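Rumex Compute Cluster: Frequently Asked Questions
Last updated 2023-01-11

What hardware does a Rumex node have?
Each standard node has one host processor with 64 hardware threads and two graphics cards. The login node has no graphics card. Code that queries the device at import time will fail there, so run it inside a job.

How do I get an account?
Send your group name and a public key to Mercy Mbwambo. Keys shorter than the current minimum are rejected by the server with no message to the user.

My kernel runs slower on the graphics card than on the host. Why?
The usual cause is transfer time. If the data is copied across the bus for every call, the copy costs more than the arithmetic saves. Allocate once, keep intermediate results on the card, and copy back only the final array. The second most common cause is a problem that is too small. A launch over 2,000 elements leaves most of the card idle.

What is thread divergence?
Threads are issued in groups that share one instruction stream. When threads in a group take different sides of a branch, the hardware runs both sides in turn and masks off the threads that do not apply. Sorting the input so that neighboring threads take the same side often recovers most of the loss.

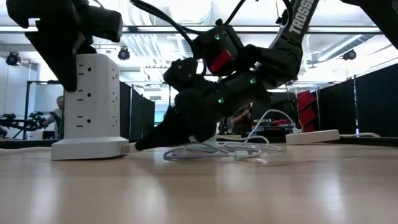 Can I run a graphics card at my desk instead?
Yes, if the card is on the supported list kept by Zerrin Sarıgül. Check the rating of the power supply before ordering, and allow for short peaks above the card's stated draw. Deskside machines go straight into a wall receptacle on a circuit that Facilities has approved. Do not run them from a tower power strip like the white one shown, even if it has grounded outlets and a row to spare. Monitors and chargers may use a strip.

Which scheduler is in use?
Skarkano, version 14. Scripts written for the old Kalloma queue need new headers. The converter handles memory and time limits but drops array options, which must be added back by hand.

What is the maximum run time?
54 hours per job. Longer runs must write checkpoints and resubmit. Requests for an extension go to So-yul Shim and need the job number, the script and the last checkpoint time.

Why does my result change from run to run?
Floating-point addition depends on order, and atomic adds from many threads finish in no fixed order. Use the deterministic reduction in the Bae library if you need matching bits. It is slower and uses an extra buffer the size of the input.

Are scratch files backed up?
No. Scratch is cleared every August during maintenance. Copy anything you need to project storage before then.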